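How to read a market research report without buying it

Posted 5 August 2022 by Beca Probert

I run a very small business selling flavoured ghee and cultured butter, and at least once a month somebody sends me a press release saying that some ingredient market or other is going to be worth billions. The full report always costs more than my van. So over the years I've worked out a way of squeezing something useful out of the free bits, and since Shanti Joshi asked me to write it down for her (she's just starting out with paneer), I thought I'd put it up for everyone.

You'll need a spreadsheet, a cup of tea and an hour or two. I'm not an analyst, so take this as one small producer's method!

Step 1: Find the original press release

What lands in your inbox is usually a copy of a copy. Some news site has trimmed it, another has changed the headline, and by the time you see it the dates have dropped off. Search for a whole sentence from it in quote marks and look for the earliest version. It will nearly always be on the publisher's own site, and it'll often have a longer summary and a list of the chapters as well.

Step 2: Write down what is being measured

This is the bit I skipped for years. Is the figure in dollars or tonnes? Is it the price the factory gets or the price on the shelf? Does "butter" include spreads, or ghee, or the stuff that goes into industrial pastry? I once got very excited about a ghee figure and rang my friend Urmila Rathore, who pointed out that it covered every clarified fat going, cooking oil blends and all. I'd already told the bank. Put the definition in the top row of your spreadsheet and leave it there where you can see it. 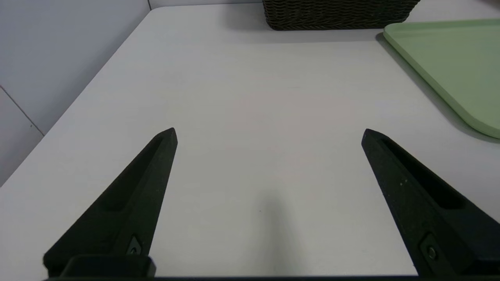 Step 3: Turn the big number into a yearly one

A headline that says a market will reach so many billion by such a year tells you very little until you know where it started. Look for the starting value and the starting year. Divide the end value by the start value, then raise the answer to the power of one over the number of years, and take away 1. In a spreadsheet that's =(end/start)^(1/years)-1, and then format the cell as a percentage.

Say a market doubles in ten years. That sounds enormous, but it comes out at a little over 7 per cent a year, and if prices are going up by nearly that much anyway then hardly any more of the stuff is being sold. If the release doesn't give a starting value, I write "no base" next to it and move on.

Step 4: Raid the contents page

The contents page is free and it's the best part. It shows you how they've split the market up - by use, by form, by region - and who they think the main companies are. When I looked one up for cultured dairy, I found Drarnia and Wasilewska both listed under bakery ingredients. I'd only ever thought of them as people who sold to shops, so that sent me off to read their trade brochures, and I learned more from those than from the release.

Copy the headings into a column and mark the ones where you could really sell something. I had 80 headings from the last one and marked 3. That's fine, you only need a few.
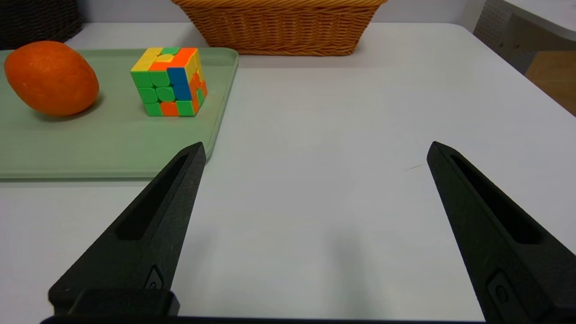 Once you've got your short list, put a customer's name next to each heading. A real one, with a phone number if you have it. Mine has Handik against "premium bakery" and Pusero against "ready meals", and there's a gap next to the third which has been bothering me since November.

Step 5: Check it against somebody who buys the stuff

Ring people up! Rajkumari Uniyal buys fats for a biscuit maker and she'll tell you in two minutes whether demand is going anywhere. Ask what they're ordering more of, what they've stopped ordering and what they can't get hold of. Write the answers in the row beside the report's claim, and put the date on them, as you'll want to look back.

If the two disagree, I go with the buyer for the coming year and keep half an eye on the report for later on.

A couple of extras

Public libraries sometimes have business databases you can use for nothing, so do ask at the desk. Jyoti Rathore got hold of a full dairy report that way when I'd been quoted a silly price for it. And if a publisher offers a free sample, use an email address you don't mind losing, as they do ring and they do write, and mine still gets a message most weeks about whey.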